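3.2 Where the old desktops get opened

I should say a bit about the bench, as most of what I learnt in Luveck came from standing next to it. I'd gone there to ask people how they decide what a dead office computer is worth, and I had a tidy list of 500 machines to ask about. The list lasted one morning. Godelieve Leemans, who taught me most of the job, doesn't talk about machines at all once the side is off – she talks about boards, rails, sockets and whatever else might go in a drawer.

So I stopped asking about whole computers and started asking about the insides (a much better question!). Figure 7 has one of the Dell desktops on its side with the panel off, and you get the green board with the maker's name on it and the CPU socket with no chip in it. An empty socket like that slows everybody down. The pins are exposed, and a board with bent pins goes straight in the scrap crate at Skomum, however nice the rest of it looks. 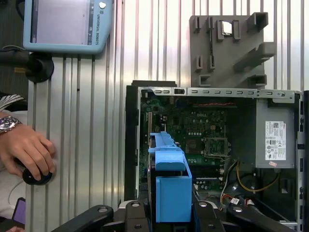 Figure 7. Open Dell desktop, with the motherboard and empty CPU socket showing.

3.3 What counts as a good board

I had assumed that "good" meant "works", and I was wrong for most of May. People sorted by eye first, going over the capacitors and the slots, and only then bothered with a test. Godelieve calls this reading the board. I got fairly quick at it myself, though she still overruled me on plenty, usually over a connector I'd hardly glanced at.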